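Regeln für Gießaufgaben (Greifer, Flüssigkeit)

hjirobo
Frage zu unseren Regeln beim Eingießen. Becher steht mittig, Karton kommt schräg ran, Rand fast auf Rand. Reicht das als Vorgabe?
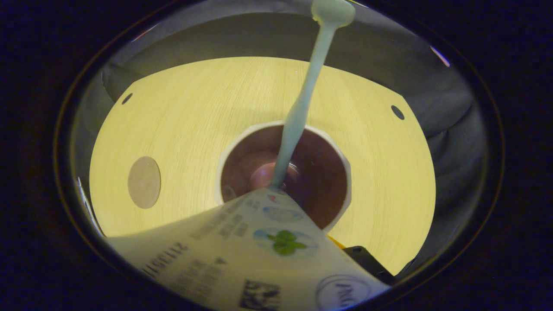 Lesezeit: 1 Min.

Bei Hatumen steht max. 66 % Füllhöhe, sonst Abbruch.

Daly_C
66 ist zu streng. Wir fahren 95 – nie Ärger gehabt.

hjirobo
95 bei offener Flüssigkeit? Nein. Und beim Rühren gilt bei uns: Stiel senkrecht greifen, erst auf den Becher ausrichten,
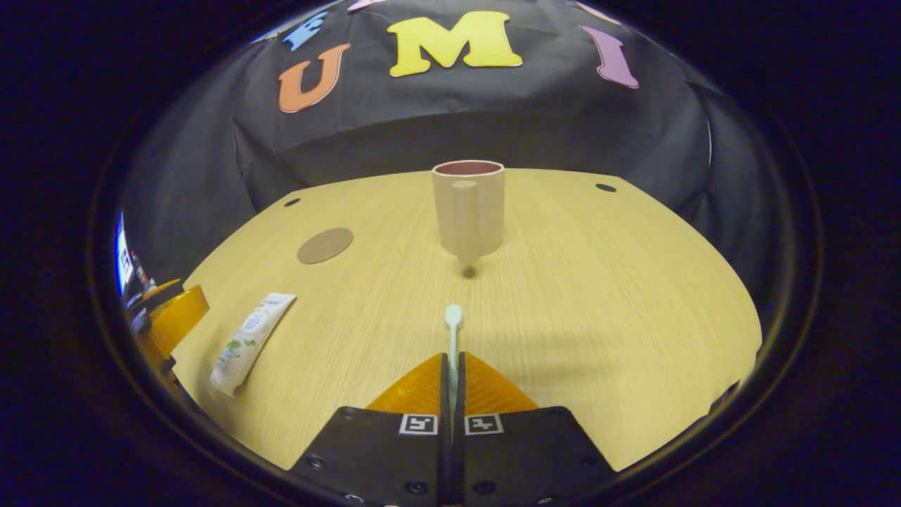
dann langsam ran, 10 mm/s, nicht schneler.

caoimhe_na
Tempo ok. Aber Tuben u. Ä. gehören vorher vom Tisch, steht bei uns so drin.

Daly_C
Seh ich anders. Störobjekte müssen bleiben dürfen.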